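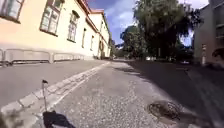 4. Comparing cameras and controllers outdoors

4.1 Purpose of this section

This section explains how to compare two or more cameras on the Gerska outdoor platform, and how to repeat the comparison with a second controller. It should be read after Section 3 (Fitting the camera bracket). The procedure is carried out on a fixed route, so that every camera meets the same walls, kerbs, trees and changes of light.

The cameras covered are the Meson wide-angle unit and the Kuipers standard unit. The controllers covered are the Sturkon 2 and the Sturkon 3. Other combinations may be tried, but the settings given here will not apply to them.

CAUTION: The platform must be attended at all times on roads and pavements. The attendant carries the stop handset and walks within reach of the platform.

4.2 Preparing the platform

1. Switch off the drive motors and fit the first camera to the bracket. Tighten the two side screws by hand, then by a quarter turn with the key supplied.

2. Connect the camera lead to port 3 on the controller. Do not use port 2, which is reserved for the stop handset.

3. Wipe the lens with the dry cloth. Solvents damage the coating.

4. Switch on the controller and wait for the steady green lamp.

5. Open the camera page and set the exposure to Automatic. Leave the sharpening control at its factory value.

6. Enter a run name made up of the camera, the controller and the run number, for example MESON-S2-17.

Note: If the antenna shows at the bottom of the camera view, leave it in place. Its position must be the same for all cameras in the comparison.

4.3 Choosing the reference views

Reference views are places on the route at which the platform is stopped and a still picture is stored. A useful reference view contains straight edges at several distances. The corner of a building is well suited, particularly where a strip of kerb stones leads towards it.

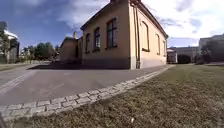
Figure 4-2. Reference view at a building corner, with the granite strip between road and lawn.

7. Drive the platform to the first reference view and bring it to a full stop.

8. Wait for the speed reading to fall to zero, then press Store.

9. Check the stored picture on the handset. The joints between the nearest kerb stones should be easy to tell apart. If they are not, clean the lens and store the picture again.

10. Continue to the next reference view. Include at least one place where the platform stands beneath trees with bright sky ahead. 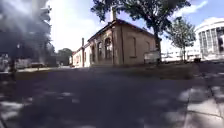 4.4 Judging glare and distortion

Sunlight coming through leaves places heavy demands on automatic exposure. Compare the cameras on the following points and enter a mark for each on the record sheet:

- whether the glazing bars of shaded windows can be made out
- how far the glare spreads into neighbouring parts of the view
- whether the edges of paving slabs bend outward near the corners
- whether parked vehicles in the distance can still be recognised

Note: Bending towards the corners is to be expected with a wide-angle lens and is not a fault. It should be recorded before the correction table is loaded. The correction table is described in Appendix C.

Leaves close to the lens will appear as a dark, soft mass. Pictures affected in this way may be kept for the glare mark but should be left out of the sharpness mark.

4.5 Repeating the run with the second controller

11. Return the platform to the start of the route and switch it off.

12. Exchange the controller as set out in Section 2. Do not remove or turn the camera.

13. Repeat steps 4 to 10, using the same reference views in the same order.

14. Store one further picture on a straight stretch beside a wall, with the kerb on the opposite side. The wall and the kerb should draw together towards the distance. Use this picture to check that the camera is level.
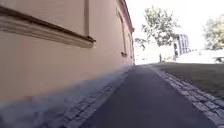 15. Compare the pictures from both controllers at full size. Look first at the foot of the wall on the near side, where smearing is most easily noticed, and then at the kerb stones opposite.

16. If the near side is smeared and the far side is sharp, repeat the picture with the platform at rest. Should the smearing remain, check the seating of the lens and report fault code 221.

17. Copy all runs to the project folder before switching off. The Sturkon 2 clears its memory when power is removed.

CAUTION: Allow the controller housing to cool before handling. The underside may be hot after a long run.

Completed record sheets are to be sent to Mirjam Maes. Questions about the bracket or the correction table should be addressed to Roel Aerts.

Gerska Outdoor Platform, Set-up Guide | Issued 11 August 2022 | © Gerska | Contact | Back to top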